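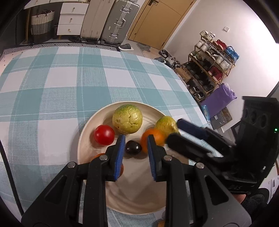
Fruit plate and plaid tablecloth, with a plum in the middle

I'd been meaning to get to the Fornen citrus growers' open day for years, and this July I finally did it. Fornen is a long drive from pretty much anywhere, and the last stretch is all gravel, so bring water and fill up before you leave the highway. I left home way too early, got there before the gate opened and sat in the car eating crackers with a bunch of other people who had clearly done the same thing!

Entry was 2 dollars, cash only, and for that you get a paper map and a wristband that turns your arm green if you sweat. (I sweat. It was July.)

The Vidal orchard

First stop was the Vidal place, which opens its oldest block to visitors once a year. They have 87 kinds of citrus in there, a lot of them just one tree each, with little metal tags wired to the trunk. I'm a backyard grower with a sad lemon in a pot, so I was in heaven. Our guide let us crush leaves and smell them, and I could not believe how different they are from one tree to the next. One smelled like pepper. One smelled like my grandmother's hand cream, and I went back to it twice.

I also learned I've been watering my lemon all wrong. They soak theirs deep and then leave it alone until the top few inches of soil dry out. I've been giving mine a little splash every morning like it's a houseplant. Sorry, lemon.

The tour was supposed to be an hour and ran closer to two, mainly on account of a long argument in our group over whether to prune in spring or right after harvest. The guide stayed out of it. Wear real shoes, by the way, the rows are full of gopher holes.

The packing shed

After lunch they walk you over to the Plastton packing shed in groups of 24, and you do have to wait your turn, so go early if you hate lines. It's loud and it smells amazing, all peel oil and cardboard. Fruit comes in at one end, gets washed and brushed, and rides along past the sorters, who pull out anything with a soft spot faster than I could even see it. Everything in the cold room had been picked within the last 72 hours, and after the heat outside I would have happily stayed in there until dinner.

The ugly fruit goes for juice, or you can buy a mixed bag of it at the door. Get the bag. Scarred skins, funny shapes, and the sweetest oranges I've had all year.

One complaint: there's hardly any shade between the shed and the food stands, and the shuttle cart had quit running by midafternoon.

There was plenty of other fruit to look at besides citrus, and I spent a while comparing peels. I like an orange with a good dimpled skin, bright all over.

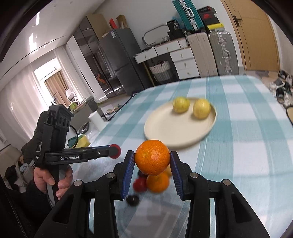 Food, parking and getting home

The Roller stand had the longest line and deserved it. They do a flatbread with orange, onion and olives that sounds weird and is so good, and I'm still trying to copy it at home. Skip the lemonade, it was mostly ice. Parking is free in the lower field, but leave before the closing bell or you'll be stuck behind every truck in the county like I was.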